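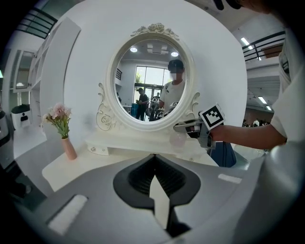
# Grippers at the vanity (and what we're budgeting for next)

Hi all! A few pictures from the hall, plus my running notes on what we should buy before May, because people keep asking me and I keep answering in hallways. Margit Torvik has the actual spreadsheet, so blame her for the decimals and me for the opinions.

The vanity is staying on the list. I know it's the frilliest thing we could have picked, but a big oval mirror and all those carved roses make a great hard case, and I'd take one over another plain desk any day. We've put down 70 for extra tabletop props: vases, fake flowers, glass things, stuff that's annoying to grab.

**Hand-held grippers.** The quote from Wollero is 1468 for the next set, and Kutow hasn't gotten back to me (second email went out Wed 12 March). I'd like the spare fingers in the same order so we only pay shipping once! Marker cards we can print ourselves, 28 sheets to start, on the heavy paper please.
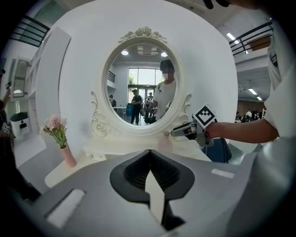 If Kutow does come in lower, I'd still want to try one of theirs for a week before we sign anything. Weight matters a lot more to me than price when you're holding the thing at arm's length all afternoon, and the spec sheets never say how it balances.

**Storage.** Storari makes a rolling cabinet with foam drawers that I'm a little bit in love with. Kárason has a cheaper one with open shelves, fine for batteries and chargers, not so great for anything with a lens on it. My vote is one of each.

**Total.** We have 2000 to spend this round, props included. Send Margit your must-haves, and put the size in the note if it has to fit through the side door.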